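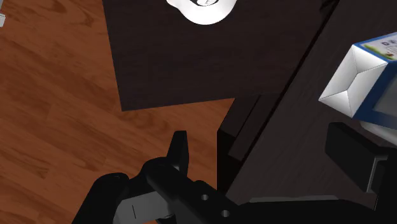
A wood floor and a dark square surface, computer rendered.

My company has a wellness portal. I know this because it emailed me at 9 at night to ask whether I was getting enough rest.

The portal is called Anetti, and it arrived in January, shortly after the third round of people on our floor quit and shortly before the company decided that replacing them would be "revisited." It has a breathing exercise. It has a mood slider that goes from a rain cloud to a sun. It has a badge you earn for logging your water, and I have earned it, mostly by lying.

I don't want to be the crank in the back of the room. I like breathing. I would just like to point out that the problem it was bought to solve was that each of us had picked up somebody else's job, and the portal has so far declined to take any of them back.

When I came to Jernier I inherited a shared inbox with 43 open requests in it. I was told this was a manageable number, and it was, for the person who used to manage it along with two others. After the departures I went on vacation for 4 days and came home to 397. My manager, who is a kind person with the same problem one size up, suggested I block off "focus time" on my calendar. I did. People saw that I was free to focus and sent me things to focus on.

Every fix we get offered is a fix for the employee. We are taught to set boundaries, as if the boundary were a fence I could pick up at the hardware store on my way in. We are taught to prioritize, by people who have marked everything urgent. I once sat through a lunchtime webinar on the importance of taking lunch. My sandwich was in the other room.
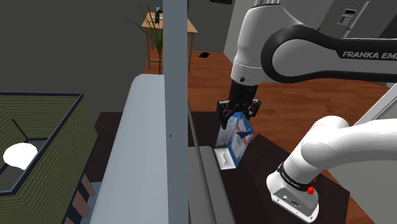

A friend at Stendmont, a smaller outfit with worse furniture, tells me they went about it differently. When someone leaves over there, the team gets an hour with the boss and a list of everything that person did, and they go down the list crossing things out until what's left fits the people who are left. Some of what gets crossed out was a report no one had opened since the old office. Some of it was a real loss, and a client or two complained. They don't have a portal. They have a list with lines through it, and she goes home at 5:30 and has taken up the banjo, so I can't say the policy is without victims.

I brought this up at our own all-hands, in the part at the end where they ask for questions and hope there aren't any. I was thanked for my candor. Then I was invited to join a working group on workload, which meets twice a month and has homework.

To be fair to management, crossing things out is scary. Somebody has to put their name next to the line. Buying software is a lot easier on the nerves: there's an invoice, a launch email, a nice chart of how many of us logged in. A report that quietly stops existing gives you nothing to put on a slide.

Still, I'd trade every badge I have for one canceled meeting. I'd even start drinking the water. In the meantime the slider is open in another tab, waiting for today's answer, and I've been putting it right in the middle, on the little cloud with some sun behind it, since the rain cloud signs you up for a follow-up call.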